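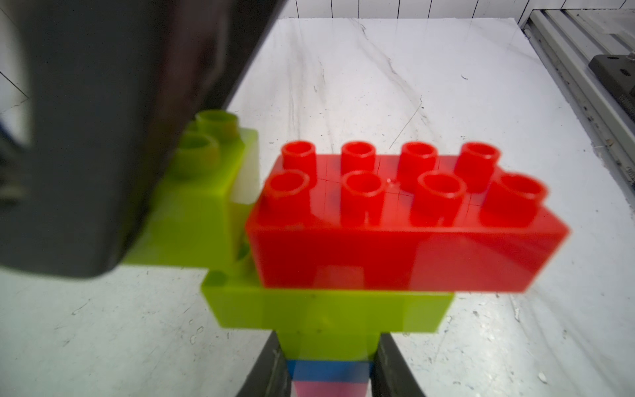 Mwajuma Massawe writes that her first hour went badly, her second went better, and by the end of the week she had stopped thinking about her hands. She asks that new people hear this before they apply, so it goes at the top.

Robot operators, part time – Starkar project, Girkley

Brerkwood is looking for 8 people to guide a robot arm through block-building tasks. Each run is recorded and added to the set our learning system trains on. The blocks are large toy bricks in bright colors, and the towers are often wider at the top than at the base, so the grip has to be placed with care.

What you will do
Steer the arm by hand controller while it picks up, stacks and takes apart blocks.
Mark each run as finished, dropped or stopped.
Keep the failed runs. We use those too.
Write a short note when something odd happens.

A normal shift is four hours and 47 runs. The target for the whole group is 200 runs a day.

What we need
You are 18 or older and can sit at a bench for an hour between breaks. Steady hands help. You do not need to know how to program. Gaming experience is fine but does not count extra.

Training is one paid day with Torunn Ekström, on a Wednesday. Shifts start in April, mornings or afternoons – tell us which you prefer.

To apply, send a short letter and your available hours to the Starkar desk at Brerkwood. A resume is optional.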